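Watch repair table returns to Dirkora hall, cloths and all

2026-08-26
Reading time: 2 min
Print | E-mail

The watch table is back at the Dirkora community hall. Same white table, same back room, same deal as in July. Bring a watch that stopped, has a broken strap or just needs a clean, and somebody will have a look at it while you wait.

Zoila Valderrama is running it again with Réjean Cormier. Batteries and straps mostly. No antiques, no gold, nothing you'd cry over. "We had a man come in with his grandfathers pocket watch and I sent him straight to a jeweler," Valderrama said. "I'm not touching that."

In July they took in 40 watches. 30 went home running. The rest needed parts, or were past it.

Cheap everyday watches are what the table is for, Cormier said. Silicone bands, plastic cases, the kind that sit in a drawer for years becuase a new battery costs nearly as much as the watch. Colored ones especially, kids get them as gifts and then lose interest.

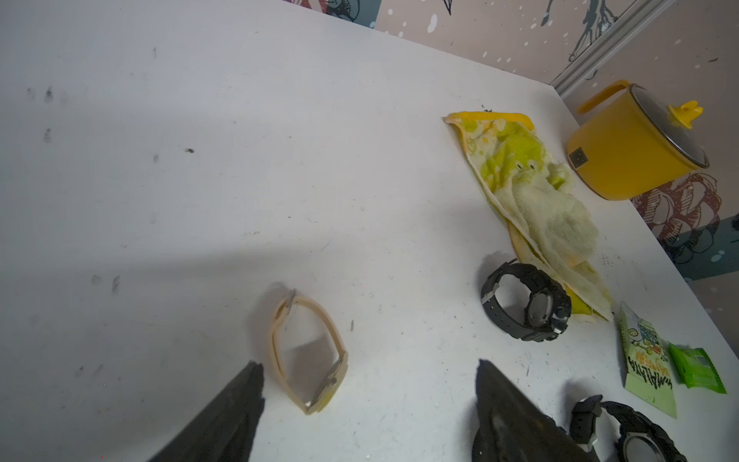
Buckles are the other big job. Pins bend, loops tear. Valderrama keeps a box of spares and will swap one for free if it fits. If not, a new strap is at cost. Batteries are 2 dollars, whichever size.

Cleaning is do it yourself. Damp cloth, drop of dish soap, dry it right away. Keep water off the case if you don't know whether it's sealed. Cloths are provided but they get used up fast so bring an old towel if you have one.

Anybody with dead watches to give away can leave them too. Tsz-kin Wan strips them for buckles, pins and crystals, and the batteries go to the recycling box by the front door. Please don't put them in the trash.

No sign up. Take a paper number at the door, wait for it to be called. Limit of two watches each until the line is gone, then you can go again. Last numbers are given out half an hour before closing, and that was a sore point last time, so come early.

Questions to the hall office, extension 2434. Ask for Zuzana Šindelář.

Recent items
Chung Street crosswalk gets new paint
Lost and found shelf full again, hall says
Sewing evening moves upstairs
Berex parking lot closed for resurfacing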